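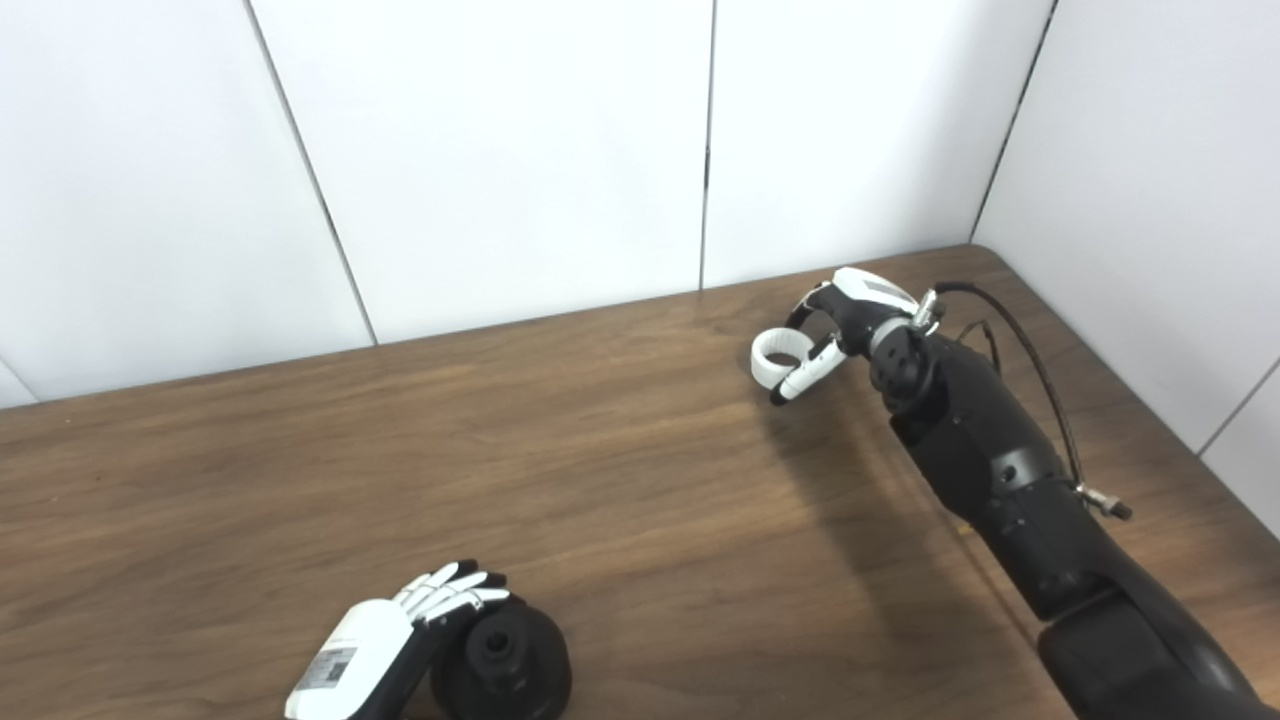
I have been trying to learn Arabic handwriting since January, and I'm finally at the stage where I can write my grandmother's name without it looking like a squashed spider. Hooray! My teacher is Leen Mahasneh, who gives lessons over video to a little bunch of us, and her first rule is that you don't practice on your lap or in bed or on the arm of the couch (guilty, guilty, guilty). You need a proper flat surface with room for your whole forearm. So I've been thinking a lot about tables, and a brown wooden one with that fine streaky grain, pushed up by plain white walls, is pretty much my dream for this. No shelf of knickknacks to look at when I should be looking at my letters.

Anyway, the letters! If you've never tried it, the thing that gets you at first is that most of them change shape depending on where they sit in a word. There's one look for the start, one for the middle, one for the end and one for when the letter is standing by itself. I made flash cards for all of it and they were a disaster, I kept mixing up the piles and then I spilled coffee on the good pile. Leen told me to quit the cards and just copy whole words, the same word over and over, until my hand got bored. She was right. My hand knows things now that my head still has to stop and think about.

The other problem is dots. One dot below, two dots above, three dots above, and if you forget them you've written something else entirely, or nothing at all. I wrote a thank-you note to my aunt in February and left the dots off half of it because I was going to "add them at the end." She called me up laughing so hard she had to hand the phone to my uncle.

Pens, because somebody always asks. I started out with a fancy reed pen and a bottle of ink and I do NOT recommend that for week one. Get a cheap felt tip with a slanted end. My cousin Rania Daher got me a pack of them plus a pad with 300 sheets, and I've gone through 276 already, both sides on most of them. The paper matters more than I expected too. Rough paper grabs the tip and you get these fuzzy little whiskers on every long stroke. Smooth is better, and if you can find the slightly shiny kind, even better than that!

Oh, and I'm slow. Really slow. A line of a poem takes me most of an evening, and there's one letter (ayn, in the middle of a word, I'm looking at you) that I still do differently every single time. Leen says hers took two years to settle down. I choose to find that comforting.

There's a spring show of student work at the Winholm library and Leen wants each of us to put in one page. I'm going back and forth between a short proverb my grandmother used to say when we wouldn't eat our lentils, and just the names of everybody in the family, big ones in the center and the babies tucked in around them. Rania votes for the names, mostly I think so she can see hers on a wall. If you have an opinion, leave it in the comments, I have to start inking the good copy soon and I've got exactly two sheets of the nice paper left.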